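The Rules for Picking Up a Sock
How one small shop wrote the book on hand-held gripper work, and why it keeps rewriting it 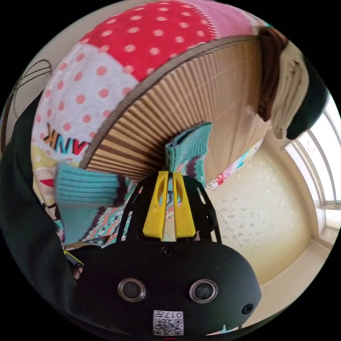 Most of the rulebook at Clasar fits on two sheets of paper. The company sends people into ordinary homes with hand-held grippers to record household chores, and robots are later trained on the recordings. The first rule covers where the yellow fingers close. On a knitted sock they should pinch the body, as they do on the striped one here, and leave the ribbed teal cuff free. A cuff stretches, and a stretched cuff teaches a bad grip. The second rule says the room stays as it was found. Clothes hanging over a patchwork ottoman are left hanging.

The third rule is about stickers. Every gripper carries a number and a code, and the worker reads the number out loud before starting. It sounds fussy. Last year a batch of 243 recordings came back with the wrong tool listed, and all of them had to be checked by hand against the calibration sheets. That took two people most of April.

Broronine, which buys recordings from Clasar and three other shops, has its own standard, known as Jeken. The current version asks for at least 100 tries at a task before a home counts as finished. It also asks that failed grabs be kept and marked. Some suppliers used to delete them, and the buyers noticed. In one delivery of 1,668 clips, there wasn't a single dropped item.

Consent takes up more of Jeken than anything else. Everyone living in the home signs, including people who plan to be out that day. Mail, family photos and computer screens get covered or moved before work begins, the one exception to the rule about leaving rooms alone. If a visitor walks in, the recording stops.

Not all of it is settled. Mbeki, a smaller supplier, wants a limit on how long one person can hold a gripper. Its workers now switch every 40 minutes, and the company says wrist complaints have dropped. Clasar lets people set their own pace — though it does require a break before the second hour. Jeken says nothing on the subject. A draft section went out to suppliers in the spring and drew about 896 comments, many of them on what counts as a break.

The sock rule drew four. Two asked whether it applies to mittens.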